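Desks at Murkcombe get a tidy-up before the big move

Jun 6, 2019

It has been a busy few weeks up at the Murkcombe shared offices, where the people who rent desks on the second floor have been sorting through drawers, pedestals and (in one or two cases) several carrier bags of odds and ends, all so that the desks can be handed over clear when the new seating plan comes in. Anyone who has worked in the same spot for a few years will know how much gathers there without your ever really meaning it to, and there has been a good deal of laughter along the corridor as long-lost scissors and birthday cards came to light.

The idea is a simple one. Each desk is being given a clear plastic organiser tray with a lid, and whatever small stationery its user would like to keep goes into that. The trays then travel with their owners, while the spare pens, staples and folders go back to the supply cupboard for everyone to share. Large things, such as lamps and monitor stands, are being dealt with separately and will be carried over on the last afternoon.

Desk 212 was among the first to be done, and very bare and handsome it looks with everything gathered into one place.

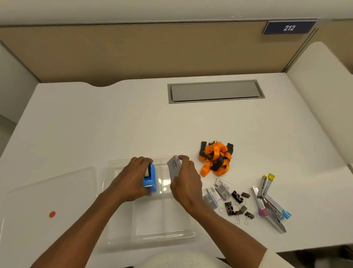
Sorting the stationery at desk 212, tape dispenser in hand.

The trays were chosen by Junpei Mizuno, who looks after the office floor and has been up and down the stairs more times this month than he would care to remember. He had first thought of using cardboard boxes, as was done for the last move, but found when he asked about that hardly anyone had fully unpacked theirs. One box had been serving as a footrest since December! With clear plastic, he reasons, you can see straight away where the tape has got to, and there is much less temptation to buy another roll.

"People were a bit doubtful to begin with, and I don't blame them, as it does look rather small when you put it next to a full drawer," he told us over a very welcome cup of tea. "But once you've taken out the dried-up pens and the keys to goodness knows what, most of us only use a handful of things from one week to the next." 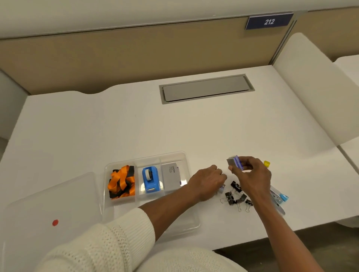 He does ask that bulky items go in first and that lanyards be folded up, as a trailing ribbon will catch under the lid and stop it sitting flat. Loose drawing pins should be put in an envelope before they go anywhere near a tray, after a painful discovery in the post room. If your things really won't fit, a second tray can be had by asking at the front desk, though supplies are limited and those with shared desks will be served first.

Around 600 items of stationery have already gone back to the cupboard, among them a remarkable number of staplers, and the surplus that is still in good order will be offered to the Zarham after-school club, which is always short of glue and coloured pencils. The desks themselves will be wiped down once they are clear, and the covers over the cable slots checked for crumbs and paper clips while they are at it.

There are 16 desks still to be done on the floor, and Junpei hopes to have them finished in good time. 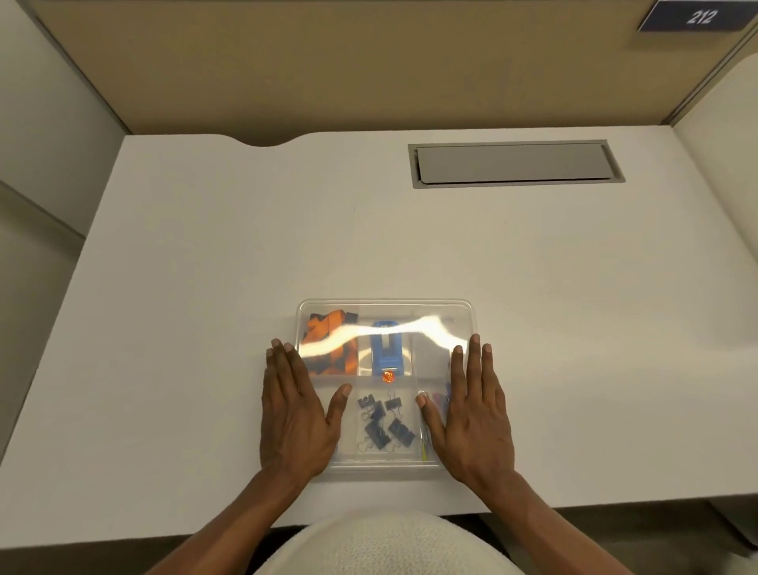

Roy wrote in to say that he would happily give up his drawer for a tray, but wondered whether the lids might be labelled, as he can already picture a whole row of them on moving day with everyone peering in to find their own stapler. Sticky labels have been ordered and can be collected from the front desk along with the trays.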